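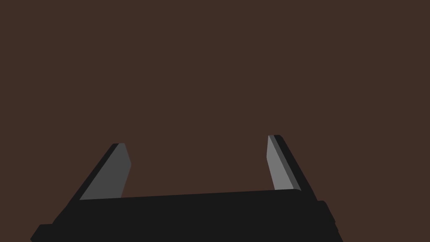 Bonsoir, merci d'être venus, je vais vous parler de badigeon à la chaux, et surtout de ce que devient une couleur quand on la sort du pot. (Laisser les gens s'asseoir, ne pas commencer trop vite comme à Burnitz.) Tout le monde arrive avec une couleur en tête, et cette couleur ressemble toujours au brun de la diapo : un brun-rouge foncé, le même d'un bord à l'autre, sans grain, sans ombre, sans reflet. Au badigeon, vous n'aurez pas ça. Vous aurez des nuages, des reprises, un coin plus pâle près de la fenêtre, et je voudrais vous convaincre en une petite heure que c'est très bien comme ça !

Demander qui a déjà peint à la chaux. Mains levées. S'il y en a beaucoup, passer plus vite sur la recette.

La maison de Covham, donc. C'est là que j'ai tout appris, en me trompant de bout en bout. Un couloir, une cage d'escalier, une cuisine au nord avec des murs en pierre enduits à la chaux, et par-dessus trois couches de peinture plastique qui cloquaient. On a gratté pendant des semaines. J'avais acheté 26 kilos de chaux aérienne en pâte et un sachet de terre rouge, j'étais très fière de moi, j'ai tout mélangé à l'œil dans une lessiveuse. Le premier mur était superbe. Le deuxième était rose. (Pause, en général ça rit.)

La leçon, c'est la pesée. On pèse la chaux, on pèse l'eau, on pèse le pigment, et on note tout sur le couvercle du seau. Mes essais de la cuisine, je les ai encore dans un cahier : l'essai 57 est trop gris, le 62 est celui qui est resté sur le mur. Oui, je sais, soixante-deux essais pour une cuisine - mon mari m'en parle encore.

Faire passer les plaquettes. Bien dire de ne pas frotter avec les doigts, ça poudre.

Ensuite, le pigment. Les terres et les oxydes tiennent bien dans la chaux, beaucoup d'autres non, le milieu est trop alcalin. Il faut le laisser tremper dans un peu d'eau la veille, sinon on retrouve des grumeaux qui éclatent sous la brosse et qui font des traînées. Très joli sur une photo de magazine, moins dans son propre escalier. Et on ne charge pas : passé une certaine dose, la chaux n'arrive plus à lier et la couleur reste sur les manches des manteaux.

Attention ici, quelqu'un va demander comment on obtient un brun vraiment sombre. Réponse courte : difficilement. La chaux est blanche, elle éclaircit tout, et au séchage elle éclaircit encore. Erzsébet Vida, qui m'a formée à Nunmont, passait une eau forte très pigmentée sur un fond déjà coloré, en couches presque transparentes. On gagne en profondeur, mais ça reste vivant, ça bouge avec la lumière. Si on veut un aplat foncé impeccable, il vaut mieux changer de produit et ne pas se fâcher avec sa brosse.

Raconter Oakley, si on a le temps. Façade en plein soleil, mur sec comme un biscuit, on n'avait pas mouillé le support. Devis de 900 euros pour tout reprendre. Depuis, j'arrose la veille, j'arrose le matin, et je travaille à l'ombre en tournant autour de la maison.

Les gestes maintenant. Montrer la brosse, la grande, et croiser les passes. Toujours garder le bord frais, finir un pan entier avant d'aller boire le café. Remuer le seau sans arrêt, le pigment tombe au fond. Et ne pas juger la couleur le soir même - je le répète parce que personne ne m'écoute jamais là-dessus.

Lunettes ! Ne pas oublier les lunettes et les gants, la chaux brûle. À dire avant les questions, pas après.

Pour ceux qui veulent mettre la main à la pâte, Aarti Bhatt ouvre son atelier en juin, les inscriptions commencent le 15 avril. La feuille est à l'entrée, à côté des nuanciers. Questions, puis on range les seaux.

À lire aussi
Préparer un mur ancien avant la chaux
Terres et ocres : bien choisir ses pigments
Retour sur la rencontre de Burnitz
Enlever une peinture plastique sans abîmer l'enduit
Entretenir ses brosses à badigeon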